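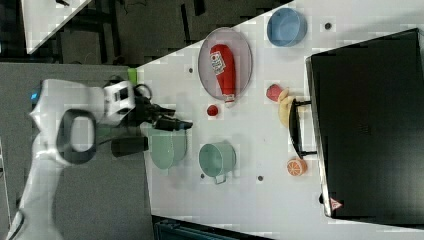
Gripper hovering by the green bowl, ketchup lying in the tray

floor_v
Sep 13, 2024
Swapped the Umen two-finger for the Calloway on our white arm and I'm so pleased with it! Same toy kitchen table, 20 tries per item. The banana went from hopeless to nearly every time. The little red ball is still a pain (it rolls if you so much as look at it).

rizk_r
Lovely setup. What force are you running? I had the Calloway at 400 on the default settings and it squashed everything soft.

floor_v
200 for the fruit, 290 for the bottle. Haven't needed more.

amos.m
Not convinced it's the gripper. You changed the fingertips as well, didn't you? I put softer pads on my old Umen and got most of the same gain for hardly any money.

floor_v
Fair, yes, new pads too. But the Calloway closes so much more evenly! The Umen always nudged things to one side first.

amos.m
Mine doesn't. Check the left finger for play, they work loose.

LucindaL
Team Calloway here, though the cable annoys me. Does yours catch when the wrist turns right over?

floor_v
Twice, on the appliance handle side. I've slowed that turn down for now.

rizk_r
Try the bowls by the rim next, that's where mine fell apart. And put the old pads on the Calloway for one run, then Amos can stop grumbling

amos.m
I will not stop, but I'd like to see the numbers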